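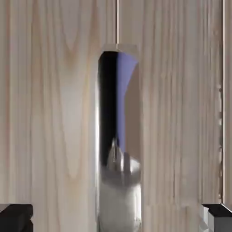
Gilang Siregar's reply to the October entry was that the depth threshold should not have been raised before the segmentation masks were checked, and that any gain in the nightly numbers would be hard to attribute afterward. The objection is accepted. The threshold has been returned to its previous value, and the two changes will be evaluated separately.

## Perception, wrist view, narrow openings

Environment: Stekdale simulation build, cabinet set, wrist camera only. Planner: Rendotley, default sampling settings.

The open issue remains the estimate of the slot edges when the wrist camera is close to the wood. At this range the panels on either side take up most of the view and the grain has strong vertical lines. The edge detector returns several candidates that run parallel to the true boundary. The seam in the right-hand panel is a particular concern. It is vertical, it is dark, and the fitting step can accept it as the right side of the opening.

The polished metal inside the slot is a second source of error. Its reflections are soft and its outline against the tan inner side is weak. The mask tends to stop short of the true contour or to spill over onto the bright strip on the left.

### Run 1, masks unchanged, threshold restored

- Episodes requested: 2,550
- Episodes completed: 2,488
- The remainder ended in a planner timeout before first contact and are excluded from the edge statistics. They are kept in the log directory.

Of the completed episodes, 57 show the seam selected as the slot boundary. In each of these the grasp center is shifted to the right, and the planner then proposes an approach that brings one finger into the panel. The collision checker rejects it, which is the correct behavior, but the retry starts from the same bad estimate and the episode is lost.

### Proposed change

1. Require a depth step across any candidate edge before it enters the fit.
2. On a rejected approach, discard the edge estimate and acquire a new view before replanning.
3. Log the candidate edges together with the selected pair. At present only the selected pair is stored.

Item 2 touches the retry logic in the Santoso branch. Libor Vrabec has asked that it be placed behind a configuration flag, default off, until the Nasby regression suite has been run in full. Agreed.

 edge_fit:
 require_depth_step: true
 log_candidates: true
 retry:
 refresh_view_on_reject: false

### Notes

Rotating the wrist by 90 degrees before the close view was considered. It would place the grain across the image columns, but it also changes the finger clearance at the opening, and results would not be comparable with Run 1. Deferred.

The random seed list for Run 1 is stored with the configuration. Run 2 is to use the same list, with item 1 enabled and nothing else altered.

Outstanding: timeout cases to be sorted by start pose. Mask review to be assigned.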